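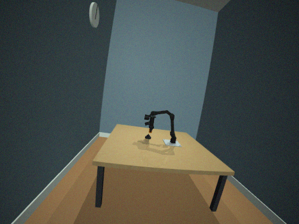 How often should the filter cartridge be replaced?

Replace the cartridge every 11 months, or sooner if the flow at the tap drops noticeably. Households on well water should inspect it in October and again in spring.

Section 4. Replacing the Cartridge on the Basto Under-Sink Water Filter

This section applies to the Basto single-cartridge unit with the Curdale mounting bracket. Owners of units fitted with the older Ovdale bracket must follow the removal steps in Section 6 before continuing.

Before you begin

Have the following ready: a new cartridge, the housing wrench supplied with the unit, a shallow pan, a clean cloth, and a small amount of food-grade silicone grease. Allow about 23 minutes for the work. Do not open the sealed bag containing the new cartridge until you reach step 6.

CAUTION: The housing is under pressure while the supply valve is open. Do not loosen the housing until the pressure has been released as described in steps 1 and 2.

Removing the old cartridge

1. Turn the cold water supply valve clockwise until it stops.

2. Open the filtered water tap and leave it open until the flow ceases.

3. Place the pan under the housing. Water will remain inside.

4. Fit the wrench around the housing and turn counterclockwise as viewed from below. Once the housing is loose, support it with one hand and unscrew it the rest of the way.

5. Lift out the used cartridge and empty the housing. Wash the inside with warm water and mild dish soap, and rinse well. Do not use bleach or scouring powder.

NOTE: The O-ring may stick to the underside of the cap. Check there if it is not in its groove.

Fitting the new cartridge

6. Wash your hands, open the bag, and remove all wrapping from the cartridge.

7. Wipe the O-ring with the cloth. If it is cracked or flattened, replace it. Apply a thin film of silicone grease and press it evenly into the groove.

8. Stand the cartridge in the housing with the arrow pointing up.

9. Screw the housing onto the cap by hand until it is snug, then tighten by a quarter turn with the wrench. Overtightening can damage the cap.

10. Open the supply valve slowly. Let water run from the filtered tap for 18 minutes. Cloudy or gray water is normal during this period and should not be used for drinking or cooking.

11. Close the tap and dry the housing. Check for drips after 2 hours.

If the housing leaks

Close the supply valve, release the pressure, and repeat steps 7 through 9. If the leak continues, leave the valve closed and contact the Conceição service desk. Have the serial number from the bracket label at hand.

Warranty requests for units purchased before July 1, 2023 must be sent in writing to Elaine Bezerra, Customer Service, with a copy of the sales receipt.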